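Home | Docs | Data | Rules | Contact

# Rudavley handheld set: README and house rules

Hi! If you landed here you probably want the tabletop recordings, and you're welcome to them, but please read the rules before you send us any of your own. I wrote most of these after cleaning up other people's sessions (and plenty of mine), so they're a bit grumpy in places.

The set has 2682 episodes, sorted into 18 tasks. Everything was done with a pair of handheld grippers, one per hand, at a table. The folder names follow the task, then the person, then a running number. Please don't rename them, Zhuoran's loader reads the names and falls over if you do!

## Before you start

- Put the flat marker tag on the table first, and leave it alone until the session is over.
- Keep the marker cubes clean. A thumbprint on a cube cost me most of an evening in June.
- Run cables out to the side, well away from your feet.
- Pick one object and one goal. Write the goal down before you touch anything.

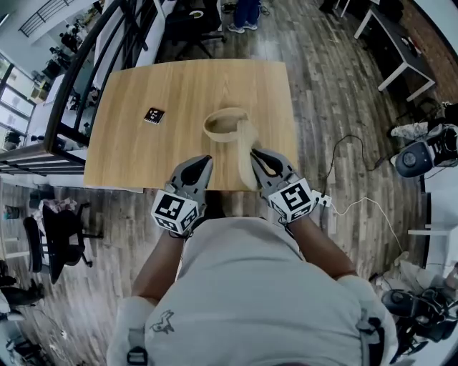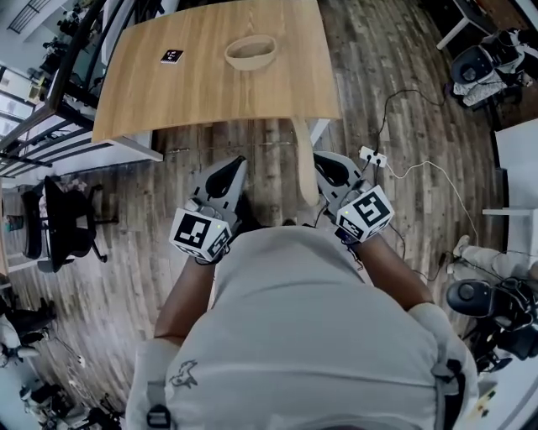

Both grippers in hand at the table: the strap task first, then the table with the oval bowl on it.

*Words: Nives Mazza, with fixes from Zeyu Gu*
*Filed under: Data, Good practice*
14 shares | 3 comments

## While you record

Floppy things like the strap are where people get impatient. Take hold near an end, go slowly, and if you lose it, keep going and pick it up again. We want the fumbles! Mark them "retry" in the notes and leave them in.

For bowls and other stiff stuff, don't shove the thing along with your wrist. If the finger pads didn't do it, it doesn't count. Tianyou and I argued about this one for ages and he won.

Stop after 6 episodes and stretch your hands. I mean it, tired wrists show up in the tracks.

## What we turn down

Sessions where the tag got moved halfway, sessions with no written goal, and anything where a cube is hidden for more than 3 seconds. Send them to the Itent folder instead and Rongrong will see if any part can be saved.

## Related

- Nemmont task list and naming guide
- Fan: the loader, with setup notes
- How we check tracks before a release
- Rudavley change log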